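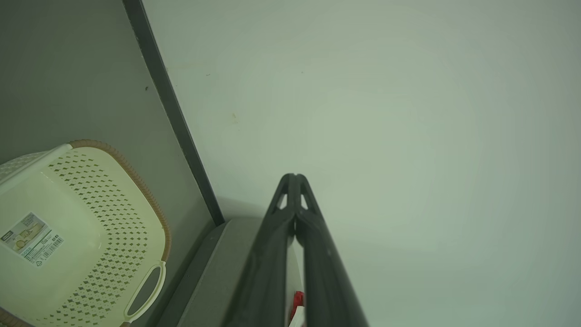 Révision à la baisse d'une recommandation : incidence sur un ordre à cours limité et sur un plan d'achat programmé

Espace d'entraide — Rubrique : Titres et marchés — Sous-rubrique : Analyse financière
Statut : question traitée
Réponses : 3

Question posée par Eldana Araya

Madame, Monsieur,

Je détiens depuis deux ans des actions de la société Mestusari, inscrites sur un compte-titres ordinaire tenu par Astham. En novembre, le bureau d'analyse Mohammadi a ramené sa recommandation de « Achat » à « Conserver » et abaissé son objectif de cours de 18 à 13 euros. La note invoque un recul des marges au troisième trimestre et un niveau de stocks jugé élevé.

Deux opérations sont en cours sur ce compte. La première est un ordre d'achat à cours limité portant sur 700 titres, valable jusqu'à révocation et non exécuté à ce jour. La seconde est un plan d'achat programmé mensuel sur la même valeur.

Je souhaiterais obtenir des précisions sur les points suivants. Le teneur de compte est-il tenu de suspendre l'un ou l'autre lorsqu'une recommandation est dégradée ? L'objectif de cours a-t-il une portée quelconque à mon égard, étant précisé que la note m'a été transmise par l'intermédiaire d'Astham ? Enfin, le terme « Conserver » signifie-t-il qu'il convient de ne plus acheter, ou seulement de ne pas vendre ?

Le service clientèle m'a renvoyée vers les conditions générales, dont la lecture ne m'a pas permis de conclure.

Avec mes remerciements.

Réponse de Firouzeh Soltani — retenue par l'auteur de la question

Madame,

Il convient de distinguer la recherche en investissement, qui s'adresse à un ensemble de lecteurs, du conseil en investissement, qui suppose une recommandation personnalisée tenant compte de votre situation, de vos objectifs et de votre tolérance au risque. Une note diffusée par un teneur de compte à l'ensemble de sa clientèle relève en principe de la première catégorie. Sa révision n'emporte donc, par elle-même, aucune obligation de suspendre vos ordres.

S'agissant de l'ordre à cours limité, celui-ci demeure au carnet jusqu'à son exécution, son annulation ou l'expiration de sa validité. La mention « à révocation » ne signifie pas que l'ordre est illimité dans le temps : une durée maximale est fixée par les règles du marché ou par l'intermédiaire, et la date d'échéance figure normalement dans le détail de l'ordre. Si le cours descend jusqu'à votre limite, l'ordre pourra être exécuté en tout ou partie, quelle que soit l'opinion publiée par l'analyste. Une annulation doit être demandée avant l'exécution et ne vaut que pour la quantité restante.

S'agissant du plan programmé, il y a lieu de se reporter à la convention que vous avez signée. Le délai de préavis pour suspendre ou modifier un versement varie sensiblement d'un établissement à l'autre. Une demande adressée après la date d'arrêté n'est prise en compte que le mois suivant.

Quant à la terminologie, il n'existe pas d'échelle commune. Certains bureaux entendent par « Conserver » une performance attendue proche de celle d'un indice de référence, d'autres un potentiel de hausse limité par rapport au cours du jour. La définition retenue, l'horizon et la méthode de valorisation doivent être recherchés dans les mentions qui accompagnent la note, le plus souvent en dernière page ou sur le site de l'émetteur de la recommandation. On vérifiera également la rubrique relative aux conflits d'intérêts.

Je vous suggère d'interroger Astham par écrit sur deux points précis : l'échéance de l'ordre et la date limite de modification du plan.

Réponse de Bjarke Hauksdóttir

Quand un analyste baisse son objectif, le cours a en général déjà baissé. Pour ma part, j'annule tout et j'attends les résultats annuels. J'ai procédé ainsi pour Udaseck et je ne l'ai pas regretté.

Commentaire de Shahla Arabzadeh

Cette réponse ne traite pas la question posée, qui porte sur les obligations du teneur de compte. Par ailleurs, l'expérience acquise sur une autre valeur ne saurait être transposée.

Réponse de Yiğit Soylu

En complément de la première réponse : un objectif de cours est habituellement établi à douze mois, mais l'horizon doit être vérifié dans la note. Il convient aussi de s'assurer que l'ancien et le nouvel objectif sont comparables. Une division du nominal ou un détachement de droits intervenu entre les deux publications peut expliquer une partie de l'écart.

Commentaire d'Eldana Araya

Je vous remercie. L'échéance de l'ordre apparaît bien dans le détail, sous l'onglet « Ordres en cours ». J'ai adressé une demande écrite à Astham pour le plan programmé.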